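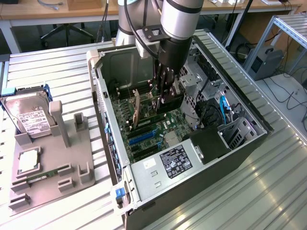 Unit 4: Can a robot fix your PC yet?

Short answer: parts of it, and that's thrilling! A desktop tower is a great shop-floor test, with tight slots, soft cables and tiny latches.
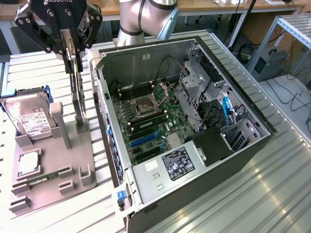

Two fingers can hold a flat part nicely. Lining it up with a slot is the harder bit (Shuzhen Cheng's talk in week 3 covers this). 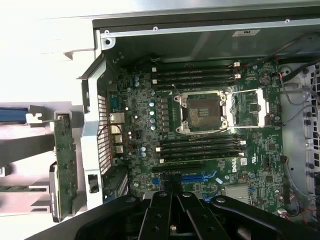 What's still hard

Cables. Also long cards, where a small tilt at the grip grows at the far end.
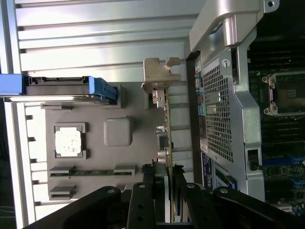 So plan your grasp before you plan your path. Read Fonseca, pages 25 to 29, for lab.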